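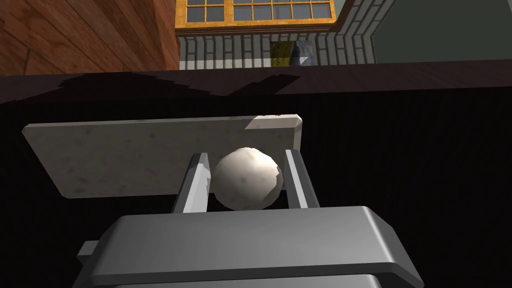 Off-white rounded shape in the middle, gray gripper fingers on either side. Speckled slab behind it, wood and brick textures further back.

Thread: Flat gray or textured for client previews?

mdwest_draft
Posted Monday, July 11, 2022

I do kitchen and bath drawings for a small remodeling outfit. We moved to Skumel in March and I have been sending clients plain gray previews before any material is picked. My boss wants full textures from the first meeting. Her argument is that people can't read a gray room. Mine is that once they see a countertop color they stop talking about the layout.

What does everybody else send at the first round?

pellhamK
Gray, always. I had a couple spend 55 minutes of a one-hour meeting on a backsplash I had put in as a placeholder. We never got to the door swing, and the door swing was the reason for the meeting.

If your boss won't budge, try gray walls and cabinets with one floor color. Gives people something to stand on.

Tessellate
I disagree. Gray is fine for people who draw for a living. Homeowners look at it and see a basement. I lost a job in my second year over this. The client told me the other designer's kitchen "looked finished" and mine didn't. Same layout, near enough.

Textures take me two hours for a normal kitchen. That is cheap compared to losing the job.

mdwest_draft
Two hours per kitchen or per revision? We go through four or five revisions before anybody signs.

Tessellate
Per kitchen. Once the materials are assigned they stay with the cabinets when you move them. If yours don't, check that you are assigning to the component and not to the face. Skumel defaults to face.

mdwest_draft
It was set to face. That explains a lot of my spring.

grout_line
The gray is not the problem in most previews I see, the light is. Default light in Skumel comes from one side and everything facing away goes muddy. Turn the fill up to 25 and soften the shadows before you decide gray doesn't work. White walls, mid gray cabinets, darker gray floor. People can read that without any help.

pellhamK
25 is high. I run it lower than that, and past a certain point the edges between the cabinet doors disappear and you get a wall of nothing.

grout_line
Depends on the edge setting. With outlines on, 25 is fine. With outlines off I would agree with you.

Nataša Jurić
I print mine, so this may not apply to people who present on a screen. On paper the dark grays close up and the toe kicks turn black. I lighten everything one step before printing and put the outlines back on by hand with a pen. Clients write on the gray prints. They don't write on the colored ones, I suppose because those look too nice to mark up. I want the writing, so I stay with gray until the second meeting.

For color I use the Custum material library. The Asix one has more woods but the scale is off on half of them, and you end up with oak grain as wide as your hand.

Tessellate
The Asix scale can be fixed. Set it to 200 percent repeat and the woods come out right. The stones are still bad.

Nataša Jurić
Thank you, I will try that on the walnut.

hobbs_cabinetry
Shop side here. Please keep sending us gray no matter what the client gets. We had a textured set come in with the vein of the marble running right across the cut line and one of my guys read it as a seam. It cost us a slab.

mdwest_draft
Noted. We send the shop line drawings only, but I will pass that on.

I talked to my boss at lunch. We are going to do gray with the floor colored in for the first meeting and textures for the second, and see how the next few clients take it. She still thinks I am wrong.

Tessellate
She's right, but it's a fair compromise.

pellhamK
She isn't. Post back after a couple of meetings — I'd like to know how the floor goes over.

vern_t
Has anyone tried the Ristić plug-in for the sketchy pencil look? It might settle this for people who are stuck between the two.

grout_line
Tried it. Slow on anything bigger than a powder room, but it does look good.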